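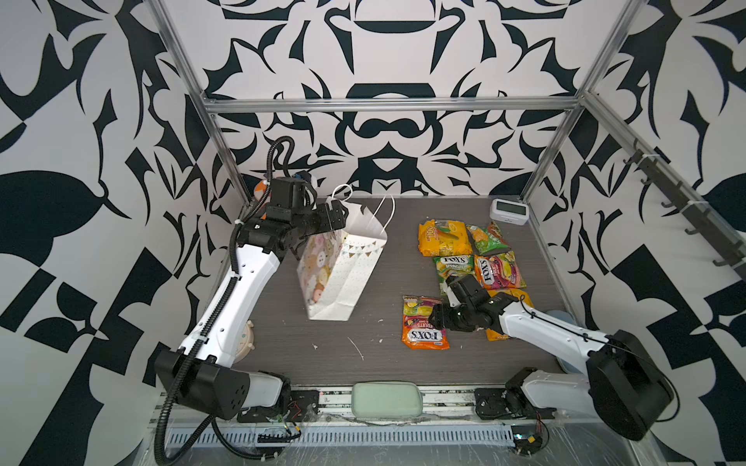 Werkska-Rundbrief · Ausgabe 60 · Seite 3

Wer packt mit uns Geschenktüten?

Für unsere Packwochen im Juli suchen wir Menschen, die gern mit den Händen arbeiten und denen es nicht egal ist, wie eine Tüte aussieht, wenn ein Kind sie aufmacht. Süßigkeiten in bunten Päckchen, kleine Überraschungen und Papiertüten in Pastell mit runden Comicfiguren und Wimpelkette – so ungefähr dürfen Sie sich das vorstellen, und ja, man bekommt beim Packen selbst Appetit!

Gebraucht werden 538 Tüten für die Sommerfeste in der Nachbarschaft. Die Päckchen kommen flach nach unten, die Kleinigkeiten obenauf, und die gedrehten Henkel bleiben bitte glatt (beim letzten Mal waren einige arg zerknittert, das hat uns ein bisschen leidgetan). Vorkenntnisse brauchen Sie keine. Wer neu ist, packt die erste Stunde zu zweit, danach findet jeder sein eigenes Tempo.

Wir fangen um 9 Uhr an und hören um 13 Uhr auf, dazwischen gibt es Kaffee, Tee und meistens Kuchen. Sie können an einem einzigen Vormittag kommen oder an mehreren, ganz wie es bei Ihnen passt. Jugendliche ab 14 Jahren sind mit Einverständnis der Eltern herzlich willkommen. Eine kleine Aufwandsentschädigung zahlen wir am Ende jedes Vormittags aus.

Melden Sie sich einfach bei Bushra Jadoon im Werkska-Büro, Durchwahl 678, oder schauen Sie am Vormittag vorbei. Bitte sagen Sie gleich dazu, ob Sie lieber sitzen oder stehen – dann richten wir Ihnen den Platz entsprechend her.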